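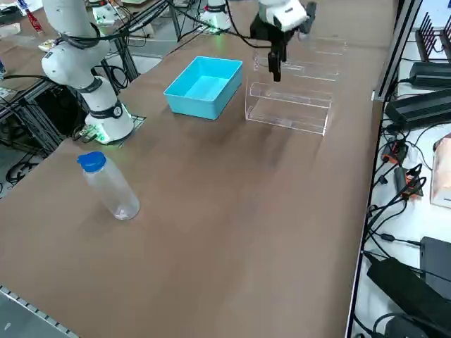

Cuaderno del taller – agosto, primera tanda de tarjetas con troquel

Entrada empezada a las 10:20, con el café ya frío.

Retomo las tarjetas plegadas para el encargo de Bristari. Son 50, todas con la misma ventana ovalada y una rama troquelada encima. Sobre el papel (perdón) era un trabajo de dos mañanas. Llevo tres y tengo una caja de ramas decapitadas que podría vender como confeti botánico.

Cartulinas

Sigo con la Plenier blanca roto de 200 gramos para la base. Pliega bien si se marca antes con la plegadera, y fatal si una se cree que puede hacerlo a ojo. Para las ramas probé primero la misma cartulina, por pereza. El troquel la corta, pero los tallos finos quedan agarrados al sobrante y hay que sacarlos con el punzón, tallo por tallo, conteniendo la respiración. Con la verde de la caja de restos, más delgada y sin marca conocida, salen casi solos. De esa quedan cuatro hojas, claro.

Apuntar: preguntar en Ogbonna si tienen algo parecido en verde salvia. La última vez me mandaron «salvia» y era el color exacto de un pasillo de hospital.

Troqueladora

El sándwich que funciona hoy: base, placa transparente, cartulina, troquel con el filo hacia abajo, segunda placa. Con un folio doblado como suplemento corta entero. Con dos folios también corta entero, y además la placa sale con forma de teja. Ya la he girado para que se curve hacia el otro lado, que es lo que recomiendan todos los manuales y lo que no hace nadie hasta que cruje.

El óvalo deja una rebaba en el lado derecho, siempre en el mismo sitio. He dado la vuelta al troquel y la rebaba se ha ido con él, así que la culpa es del troquel y no de la máquina. Le debo una disculpa a la máquina. De momento repaso el borde con la lima fina, dos pasadas y fuera.

Papel encerado entre troquel y cartulina: mejora mucho los tallos. Johanna Wallner lo dejó escrito en este mismo cuaderno hace meses, subrayado dos veces, y yo lo he descubierto hoy con gran orgullo.

Adhesivos

Pegamento líquido Trulleck con la punta metálica. Para las hojas pequeñas va bien si se pone el punto en el nervio central y se deja el resto suelto, que levanta un poco y hace sombra. Si se pone en toda la hoja asoma por los lados y brilla. Seis tarjetas brillan. Las he apartado en el montón de «ediciones especiales».

La cinta de espuma de 2 milímetros para el óvalo queda demasiado alta: la tarjeta no entra en el sobre sin discutir. Con la de uno entra. Cambio todas las que faltan a la de uno y no vuelvo a tocar las que ya están hechas, salvo que Bristari se queje.

Sellado del interior

Tinta gris, el texto pequeño. De las primeras 20 he perdido cinco por apoyar la manga. La solución técnica ha sido remangarme. Dejo secar abiertas, de pie, en acordeón, y no las cierro hasta después de comer.

La tinta marrón sobre la Plenier tira a morado. Bonito, pero no es lo que pidieron. Guardo una muestra pegada en la contracubierta por si alguien encarga algo con uvas.

17:40

Bases cortadas y plegadas todas. Óvalos también, a falta de lima en la última pila. Ramas, hasta donde llegó la cartulina verde. He probado a teñir unas blancas con esponja y tinta: el color se acerca, pero el papel se ondula y parecen algas – descartado, o reservado para el próximo cumpleaños de un buzo.

Pendiente

Pedir la verde antes de que cierren por vacaciones.
Cinta de uno, dos rollos.
Cambiar la cuchilla de la guillotina, que ya no corta, sugiere.
Johanna: si usas la placa curvada, dale la vuelta al acabar. Y tenías razón con el papel encerado, no hace falta que lo subrayes una tercera vez.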